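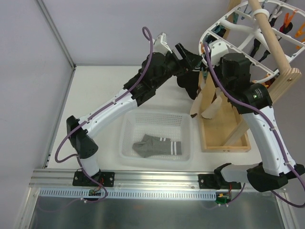 A reader in Drillum asked whether a reversed tarot card always carries the opposite meaning. Our courses teach that it does not: a reversal may show delay or a weaker form of the upright meaning.

Honik is a school of card and pendulum reading, based in Hollby. It has 2 teaching rooms and offers 9 courses. The library holds 1215 titles - most may be borrowed for a month.

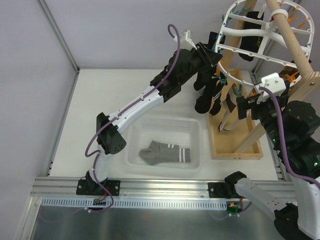 The Tyagi Course
Covers the 22 major cards, spreads and record keeping. No earlier study is needed. Enrolment opens in June.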